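Clear acrylic racks: worth it?

walid_s
December 17, 2003
Setting up a small bench for color demos. White table, clear rack with two rows of holes, a beaker and a pink plastic bowl. Blue goes in the tube, red-orange in the beaker. 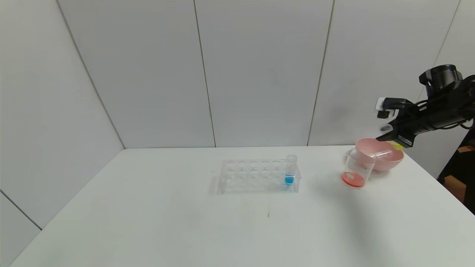

Reply 1, tefera52
I'd go with wire. Acrylic scratches, and alcohol crazes it. I binned five of them in July.

Reply 2, Roswood
Disagree. Mine gets dish soap and lukewarm water only, and it still looks fine. You can see the liquid level from the side, which you can't with the painted wire ones.

Reply 3, walid_s
Bigger worry is the white tabletop. There's a small faint reddish mark on it and a few smudges.

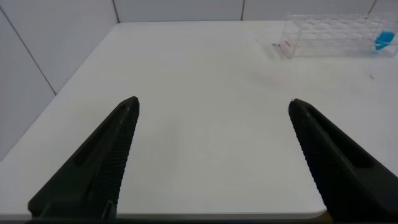

I don't want to use bleach until I know what the surface is. Would baking soda paste dull it?

Reply 4, tefera52
It might, on a matte top. Try dish soap first, leave it 30 minutes.

Walid Sayegh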